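Loserix Brings Its Rowing Machines and Live Classes to a Storefront of Its Own

Anyone who has spent a winter pulling away at a rowing machine in the spare bedroom, with a cheerful instructor calling out the strokes from a tablet, will know the name Loserix already. The home fitness company opened its first walk-in studio on Thursday, and by 8 in the morning there was a friendly line of people outside the door, quite a few of them in the gray club shirts that members earn after their first hundred classes.

"We have been saying good morning to these folks through a screen for years," said Elsa Niskanen, who founded the company and still teaches the early class herself. "I knew their usernames and their birthdays and, in a couple of cases, the names of their dogs, and I had never shaken their hands!"

The studio has 20 rowers set out in a half circle, with the instructor in the middle and the cameras up high, so that members at home can follow the very same class. A drop-in visit costs $20, and people who already pay for the home subscription can come in twice a month without paying anything extra.

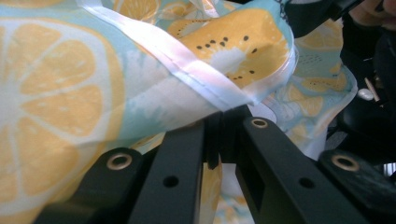 What members get

Besides the rowing, there will be stretching in the evenings and a slower beginners' hour on weekends, led by Tuulikki Heiskanen, who came over from the Aaltonen chain of gyms this spring. She is fond of saying that the first month should feel a little too easy, and she would like to see more people in their sixties and seventies give it a try.

There is a small shop by the entrance as well, with shirts, water bottles, towels and the seat pads that customers have been asking for since the first machine went on sale. The clothing is made with Dusesum, a sportswear label that also supplies the new instructor jackets.

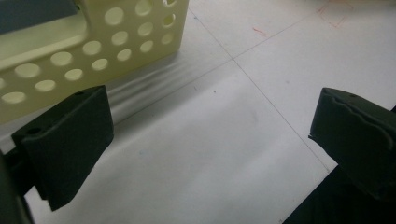
Bring a bag for your things; lockers open in April.

The machine itself has had some attention too. The newest model, the Etotska, sells for $1,597 and folds upright when the rowing is done, a blessing for those of us in apartments. Xiaoqing Ye, the head of product, said the seat rail is quieter than the old one and that the screen can now be turned to face the floor for mat work.

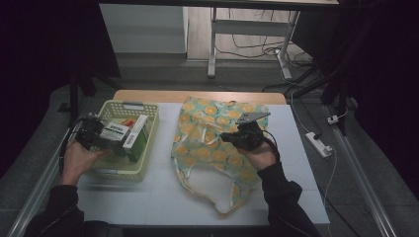 More studios to come

Loserix hopes to open a second location next year, though Niskanen would only smile when she was asked where. The company says 446 people signed up for studio visits before the doors had even opened, and the early classes are filling up first, just as they do online.

Veikko Kemppainen, a retired bus driver who rowed in the front row on opening day, said he had slept badly from excitement and would be back on Saturday with his daughter.
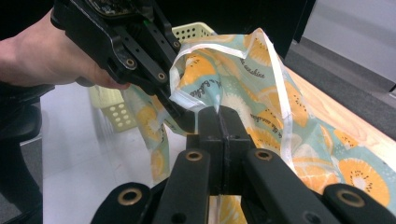 Visiting the studio

Classes can be booked through the Loserix app or at the front desk, and shoes can be borrowed in most sizes. Studio manager Tiina Kokkonen asks first-time visitors to come a few minutes early so that someone can help them set the foot straps.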